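Reading time: 2 min

Drudwood project - March progress report

Dear Tainá,

Thank you for your patience with the last report, which reached you later than any of us would have liked. Things have moved along nicely and I'm glad to have some proper news.

Most of our effort went into the grasp planner. Arlindo has finished splitting it from the perception code, so the two now run as separate processes and one can be restarted without taking the other down. It sounds like housekeeping, I know, but it has given us back a good part of every morning.

We ran 459 trials with single objects and 213 with two or more. The planner reached a sensible pre-grasp pose in 400 of the single-object ones, and most of the failures came from one fault: the colour segmentation was taking in part of the shadow and pulling the object's centre sideways. Wellington has a fix in testing - it weighs the edge of the object against the depth reading - and we'd like another 100 trials before we call it settled.

The approach step still worries me a little. The wrist view is where the last correction is made, and if the target sits well over to one finger the controller tends to close too early.
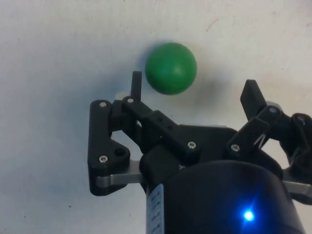

Reinaldo Lacerda
Software lead, Drudwood project

The green ball lies much nearer the left fingertip than the right, and it's this sort of offset that the new centring routine has to deal with before the fingers are allowed to move. Tarcísio is writing that now, and I'd hope to show it to you at the next review.

Spending is on plan. We would still like to talk about the Kasetti licence when you have a moment.

Related reports
Drudwood: planner and perception split
Kellent simulation tools, first notes
Görtz controller integration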